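The Desk Was Fine Where It Was

Every December the same advice comes around. Your home office is making you tired, the articles say, and the cure is to buy something. This year it's the standing desk again, and the motorized one from Skenon costs 59 dollars a month if you'd rather not look at the full price.

I have doubts. I've worked at home long enough to own two of these things, and I stood at each of them for most of a month. Then I sat down, as everyone I know did, and the motor became a very expensive way of holding up a coffee cup.

The sellers like to talk about studies. Ask for one and you get a link to a Derum brochure that mentions 300 office workers who "felt more alert." More alert than whom? For how long? It doesn't say, and I wrote to ask. I got a coupon.

What bothers me more is what goes out to the curb. Walk down my street on trash night and there's always a desk, drawers and all, waiting for the truck. Somebody saved up for that once. It held tax papers and school projects, and it would hold a laptop just as well – the laptop weighs less than the old monitor did.

I'm told drawers are clutter now. Gelten's new line has none, only a slab on legs and, sold separately, a rolling cabinet to keep your things in. So the drawers are back, on wheels, with their own price tag.
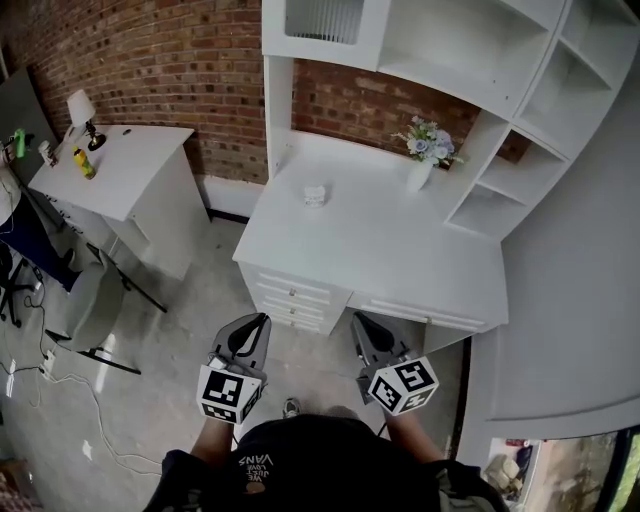 A reader on Thursday's comment page wrote that I was being unfair, that her back had stopped hurting within a week of switching and she would pay the money again tomorrow. I believe her about the back. I'd still like to know whether she also got a new chair.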